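Gelegenheitsablage

Als Gelegenheitsablage bezeichnet man eine waagerechte Fläche, die zu einem anderen Zweck gebaut wurde und trotzdem Dinge trägt. Im Haushalt ist die Oberseite der Waschmaschine ihr bekanntester Vertreter. Der Begriff ist nicht genormt, die Praxis weit verbreitet.

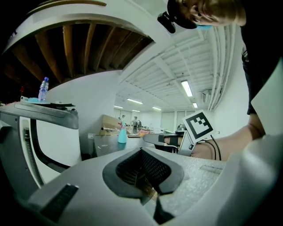
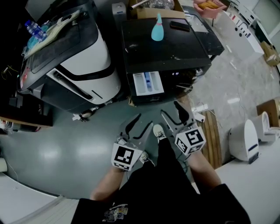 Gelegenheitsablagen: Wasserflasche mit blauem Verschluss auf einem grau-weißen Gerät (erstes Bild); Sprühflasche und Smartphone auf einer schwarzen Waschmaschine mit herausgezogener Waschmittelschublade (zweites Bild)

Entstehung

Eine Gelegenheitsablage entsteht meist durch einen einzelnen Gegenstand, der »nur kurz« abgestellt wird. Weitere folgen, sobald der erste lange genug steht, um als Einrichtung zu gelten. Typisch sind Getränkeflaschen, Reinigungsmittel, Telefone und einzelne Socken -- letztere oft über mehrere Waschgänge hinweg.

Nutzung und Risiken

Auf Waschmaschinen setzt der Schleudergang der Nutzung Grenzen: Leichte Gegenstände können wandern und fallen bevorzugt hinter das Gerät. Der Haushaltsratgeber von Pristov empfiehlt, die Fläche vor dem Schleudern zu räumen, und bietet dafür einen Aufsatz mit erhöhtem Rand an, Modell Simdale. Auf ihm lassen sich bis zu 13 Flaschen abstellen, was den Rat etwas entkräftet.

Siehe auch: Fensterbank, Heizkörper, Stuhl (Kleidung)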